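3.2 Why small coloured markers help people remember

One of the real pleasures of this study was finding how much people already know about their own forgetting. Long before we arrived with our diaries and interview sheets, the households in Lernon had worked out systems of their own: a pebble on the doorstep, a ribbon tied to the kettle, a teaspoon left in a shoe. Earlier work on prospective memory (remembering to do something later, as opposed to remembering something past) has mostly used screens and button presses. We wanted to see what happens with ordinary paper in ordinary rooms, and the answers were far richer than we had hoped for!

Each household received a pack of plain paper in white, grey, yellow and orange, and was asked to use it however they liked during February. We gave no rules on folding, cutting or writing. Malsha Munasinghe visited every home and talked through each marker with the person who had placed it, asking what it stood for and how long it had been there. The diaries were then coded separately by Osvaldo Marino and Deirdre Hanrahan, who met to settle any entries they had coded differently.

Placement mattered a great deal. Markers put where the task would be carried out were acted on far more often than markers put where the person happened to be sitting when the thought came. Background mattered too, and a strong colour on a pale, soft surface such as a fleecy throw or rug drew plenty of comment in the interviews (Figure 4).
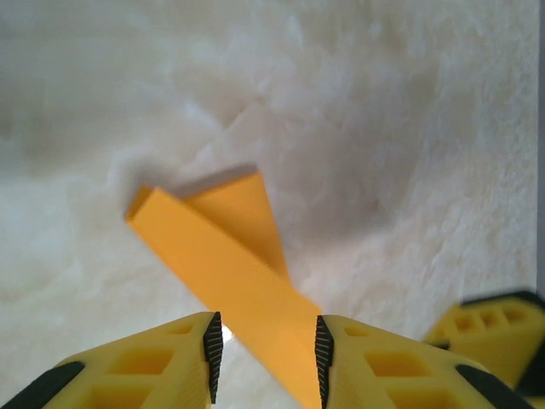 Figure 4. Orange-yellow strip, folded to a V, on a white fluffy surface.

The diaries also showed how quickly a marker fades from notice. Kevin Ó Dubhghaill, who ran our pilot in Cullinane, had warned us about this, and he was right. A slip that was bright and urgent on the first morning had become part of the furniture by the sixth. Several people dealt with this in a lovely way, by moving the paper a little each evening. One woman told us she "gave it a walk". We have called this habit refreshing, and it was the strongest single pattern in the data. People who refreshed their markers kept noticing them; people who left them alone often found them again long after the task had gone stale.

Writing on the marker was less useful than we expected. A blank slip seemed to work nearly as well as one with a full sentence on it, provided there were only one or two in the home. Once there were more, the blank ones began to be mixed up, and people went back to words or initials. Oksana Yatsenko has suggested that the blank slip works as a question ("what was that for?") and that answering it is a small act of rehearsal in itself. We find this a very exciting idea, and we return to it in Section 5.

Kitchens were the most popular room by a clear margin, with worktops chosen ahead of fridge doors and cupboards. 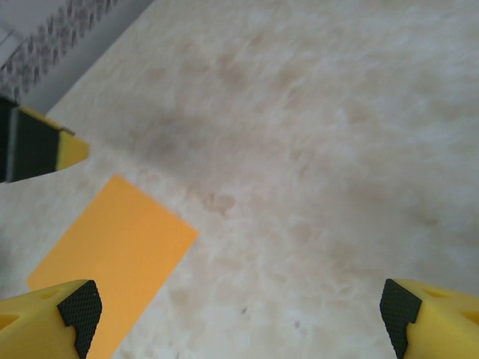

Does a marker still work if other people in the home move it?

It depends on whether the owner sees it in its new place. In shared homes, a slip tidied into a drawer was as good as lost, but a slip shifted along the same surface was often noticed sooner than one left untouched, much as with deliberate refreshing. Families who agreed on one spot for all their markers reported the fewest losses.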